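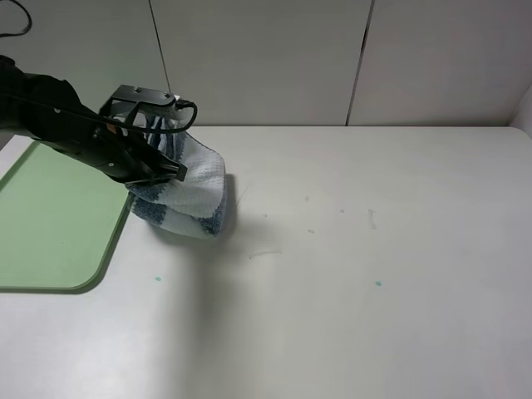 4.2 Where custom orders go wrong

I spent most of May reading order notes from Hernura, a shop that makes engraved gift boxes and name plaques. They let me have 2,000 of them, and I pulled 500 at random for a close read. What I wanted to know was pretty simple: when a buyer sends a gift back, what had they typed in the box? 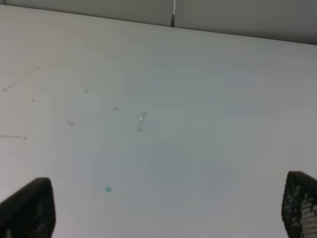
Spelling was the big one. Of the 500 orders, 75 came with a name spelled two ways in the same message - once in the greeting, once in the engraving line. Vanderleia Lopes and I sorted these by hand, and we argued a fair bit over nicknames. 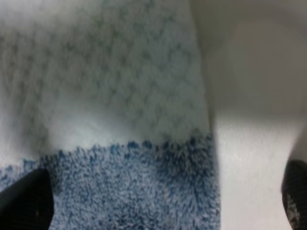 Figure 2. Folded towel with a waffle weave and a blue terry band.

Grodholm, the second shop, sends buyers a proof before cutting anything. I liked that a lot (so did their buyers, going by the notes!). 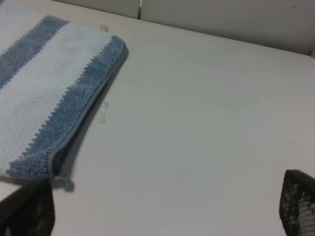

Who should fix a misspelled name?
The buyer, I'd say, at the proof stage and before the plaque is cut.

Pylypenko would leave it to the engraver, and we come back to that in 4.3.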